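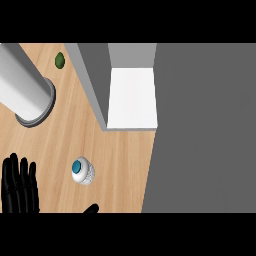

Minutes: Hiring Panel, Rullatby District Health Office
11 Sep 2018

Present: Montserrat Tapia (chair), Dede Akolgo (minutes), two members from the Tallance clinic, one from Ambaye by phone, intermittently.

1. Last meeting's minutes
Approved after the word "robust" was removed from item 4 at the request of the person who had said it.

2. Ward attendant openings
The portal closed at midnight with 2533 applications for 131 posts. Tapia noted that last time we extended the deadline we got 200 more, nearly all from people who had already applied. No extension this time. Ambaye asked if the deadline could be extended. The chair repeated the decision, louder, for the benefit of the phone line.

3. Eligibility screening
The notice asks for a tenth grade certificate. It also says, further down, "or equivalent," and leaves it there. Tallance has been accepting trade school papers; Ambaye has been sending them back. Agreed that trade school papers count everywhere, and that Ambaye will write to the people it turned away. Ambaye's view on this was lost to static and will be taken as support.

Age limits stay as printed. Age is to be figured from the closing date of the notice and no other date, including the one in the spreadsheet, which belongs to a different notice.

4. Application fee
Uvitz, who run the payment page, report that some applicants were charged twice. Uvitz call this "a duplicate success event." The panel calls it owing people money. Akolgo to get the list and a refund date in writing.

5. Written test
Long discussion of the general knowledge section. The question on the height of the district water tower was dropped, as the two answer keys disagree and the tower has no opinion. The hygiene and safe lifting sections stay. Test to be held in December, location open. The Tallance hall is free but has 200 chairs, so we would need several sittings or a very friendly crowd. Tapia to ask the high school.

6. Admit cards
To be posted online 2 weeks before the test. Applicants without a printer may pick one up at the front desk – the front desk has not been told. Akolgo to tell the front desk.

7. Other business
A request to rename the panel was tabled again.

Next meeting: when the refund list arrives, or when people start calling about it.

D. Akolgo

This site uses cookies to improve your visit. Accept | Manage settings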